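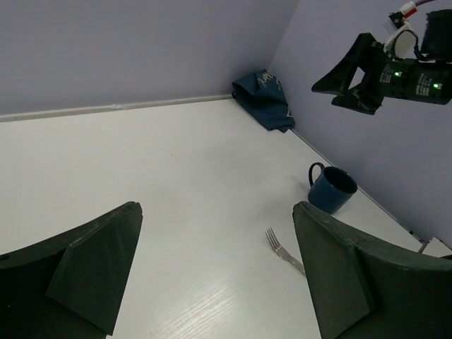
靠墙的白色桌面，远端一条米白色收边

Clalleden 白色桌面板 单板页

先说一句，我卖桌面板之前是自己装修被坑过的人，所以这一页会写得比较啰嗦，想直接看尺寸和价格的朋友往下拉就行。

Clalleden 是我们店里卖得最久的一款白色桌面。只卖板，不带腿，腿可以另外配，也可以用你家里旧的那副。颜色就一个白，不是那种发蓝的冷白，也没有黄到像奶油，放在灰墙、紫灰墙、浅绿墙前面我都试过，都压得住（大红墙我没试过，哪位试了请一定发照片给我看！）。

为什么我偏爱白桌面

我以前用的是深胡桃色的桌子，好看是真好看，可是灰尘落上去半天就一层，下午太阳一照，手印、杯印全出来了。换成白的以后，灰看不太见，倒是头发和咖啡渍会很显眼，所以也别指望它能让你偷懒。我的习惯是早上泡茶之前拿湿抹布抹一遍，半分钟的事。

还有一个好处是光。我家书房朝北，冬天四点多就要开灯，白桌面会把窗外那点光弹到脸上来，开视频会的时候人显得精神一点。同事还问过我是不是换了灯。

规格

品名：Clalleden 桌面板
颜色：哑光白
厚度：28 毫米
长度：120 厘米、140 厘米、160 厘米
宽度：60 厘米、70 厘米
收边：同色直边，四角微圆
定制：长宽可按厘米裁，不加钱，裁了不退
配件：十二颗自攻螺丝，一小管补边膏
价格：按尺寸不同，1,000 元起，桌腿另算

关于厚度多说两句。市面上有薄一点的，便宜，摆个笔记本电脑没问题，但是你要夹显示器支架，或者像我一样喜欢把胳膊肘整个压上去，薄板用久了中间会往下塌。28 毫米这个厚度夹支架刚好，大部分夹具都张得开，我自己那个夹了两年，桌边只有很浅的一道印子。

靠墙放的人请看这里

来问的客人里，一大半是要把桌子塞进墙角的，那么墙角就得好好量一量。老房子的墙角很少是正正的九十度，你拿卷尺量最里面是 120，量外面可能就成了 121 或者 119，板子一推进去，一边贴死了，另一边露一条缝，铅笔橡皮全往里掉。

我的建议是量三个地方：贴着后墙量一次，桌子中间的位置量一次，桌子外沿的位置再量一次。三个数都发给我，我按最小的那个来裁，再减 3 毫米。减这一点点是为了推得进去，剩下的缝用玻璃胶或者收边条盖掉就好。踢脚线也别忘了，桌腿如果是落地的，踢脚线会把腿往外顶，结果上面又多出一条缝（我自己家就是这样，气得我把腿往里挪了一掌）。

收边条我用的是 Asis 家的软条，背面有胶，撕开直接贴。贴之前把墙根和桌面都擦干净，灰没擦掉的话，贴好以后会鼓起一个小包，摸着很明显，看着也闹心。贴歪了趁早揭，过一晚上再揭就容易带下墙皮。

玻璃胶请选防霉的，白色或者半透明都行。打胶之前两边贴美纹纸，打完用手指蘸点洗洁精水一抹，马上撕纸，别等它干。

配什么腿

Michalski 的四方铁腿是我卖得最多的搭配，黑色和白色都有，底下的脚垫可以拧，地不平的时候很救命。想要升降的，可以看 Briter 的双电机架子，横梁能伸缩，三种长度的板都能装。不过升降桌靠墙放要留出两指宽，不然升起来的时候会蹭墙，尤其是侧面也靠墙的，别让收边条把桌子和墙粘到一块儿去了，我真遇到过有人这么干，早上按了升起键，墙上的条子跟着一起走。

旧桌腿也能用，孔位不一样没关系，板子背面没有预打孔，自己定位就好。钻头上缠一圈胶带做记号，钻到胶带就停，别一高兴把桌面钻穿了。

怎么打理

平时湿布加一点点中性洗涤剂。圆珠笔印用酒精棉片轻轻擦，擦完再用清水过一遍。咖啡和茶趁早擦掉，过了夜的用小苏打糊敷十分钟，多半能下去。不要用钢丝球，也别用那种白色的魔术海绵使劲搓，哑光面搓久了会发亮，一块一块的，侧着光看特别难看。

热锅、刚烧开的水壶不要直接放上去，垫个杯垫或者隔热垫。热茶杯我自己是直接放的，没出过事，但是我不敢替你保证。

墙角那条缝里最容易积黑渣渣，面包屑、橡皮屑什么都有。没有打胶的朋友可以用旧牙刷扫，或者吸尘器换扁嘴吸一遍。

客人说的

Zinhle Mabuza：“桌板是一个人搬上四楼的，比想象的沉。装好以后跟窗台差不多高，猫现在从窗台直接走到我键盘上。板子本身很满意，边缘摸着不割手，裁的尺寸也准，推进去刚刚好。扣一颗星是因为纸箱角上有点破，还好里面垫得厚。”

纸箱的事我看到了，五月起四个角都加了硬护角，希望后面的朋友不会再碰到。

发货和退换

现货尺寸付款后三天内发出，定制裁切的要等八天。送货只到楼下，上楼请提前跟司机商量，费用你们当面谈。收到先别急着签，拆开看看四个角和正面，有磕碰拍照发我，我给你换新的，运费我出。

现货尺寸没装过、没打孔的，七天内可以退。定制的退不了，所以下单之前尺寸麻烦再量一遍，拿不准就把墙角拍给我看，我晚上九点以前基本都在。

本页更新于 2026年6月26日，140 × 70 的现货暂时缺，下一批到了我会在这里改。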